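Ticket 54: Flask lid sticks, then leaks
Status: Open
Opened by: Silviu Enache
Date: 26/07/2018
Item: white flask, metal neck, screw-on top

Hi all, me again! I know I already have a ticket in about the kettle, so feel free to put this one at the bottom of the pile, but I've been fighting with this flask for two weeks now and I'd like somebody smarter than me to have a look.

Short version: the top goes on crooked, feels tight, and then I get a wet bag. When I do manage to get it on straight it won't come off again without a rubber glove and some bad language.

Longer version. I bought it in June at the Pearce store in Cosness, and for the first few days it was perfect. Coffee stayed hot all morning, no drips, I was telling everybody to get one. Then I put it through the dishwasher (yes, I know, I read the leaflet afterward) and ever since then it's been moody. I can't swear the dishwasher did it, but the timing is pretty suspicious.

What I've tried so far, in the order I tried it:

1. Washed the neck with dish soap and an old toothbrush, going around the threads with the bristles. A bit of brown gunk came off, old coffee I think. Lid went on easier that evening and was back to its old tricks the next day.

2. Soaked the neck upside down in a bowl of warm water and white vinegar for 20 minutes. Rinsed it a lot. It smelled like a salad but the metal came up nice and shiny. No change in the leak.

3. Ran a fingertip around the rim feeling for a dent. Nothing I could feel. I also looked along the threads with a flashlight and didn't spot anything bent, but I wouldn't bet money on it, my eyes aren't great up close.

4. Turned the lid backward until it clicked down and then tightened it. My mother used to do this with pickle jars. It helped! It catches properly about every other time now, which is better than never.

5. Filled it with cold water, closed it, laid it on its side on a paper towel in the sink and went off to do laundry. Came back to a soggy towel. Dried everything off, did it again with a fresh towel, same thing. The wet patch was under the neck both times, so I'm pretty sure the body is fine and it's all happening at the top.

6. Same test with hot water. Worse, if anything. I also got a little hiss when I opened it, which I don't remember from before.

I haven't tried plumber's tape. A guy at work swears by it, but I drink out of this thing and I don't love the idea of chewing on it.

I do have the box but the receipt is long gone. It says Terley on the box and nothing else useful, no model number that I could find. If the answer is "buy a new lid" that's fine with me, I just need to know which size to order, and whether the Pastard lids fit. They're a lot cheaper and they come in nicer colors.

One more thing, probably not important: there are some little dark specks on the front, below the shoulder, and a grayish streak over toward the right. I went at them with baking soda and they didn't budge. Cosmetic, so I don't mind, but I'm mentioning it in case it means the coating is going.

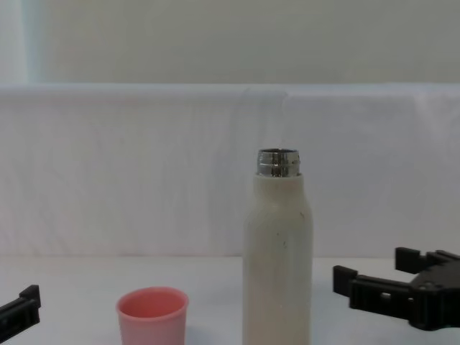
Yolanda Villanueva: Hi Silviu, thanks for doing the side test with both hot and cold, that saves us a round! Leave the threads alone for now, they've had plenty of scrubbing. I'd look for the seal first. There should be a soft ring inside the lid, and after a dishwasher cycle they can swell or pop out of the groove and sit at a slant. Hook it out with something blunt, like the handle end of a teaspoon, rinse it, let it dry overnight and press it back in flat. Then repeat the cold test before you go anywhere near hot water. Please don't order a Pastard lid until we've measured the neck.

Silviu again. OK so I went and looked, and there is a ring, and one side of it was folded under itself! I'd taken it for part of the lid. It's out and drying on the windowsill. I'll do the cold test tomorrow and post back, and I'll dig out a ruler for the neck while I'm at it. Inside edge or outside edge for the measurement?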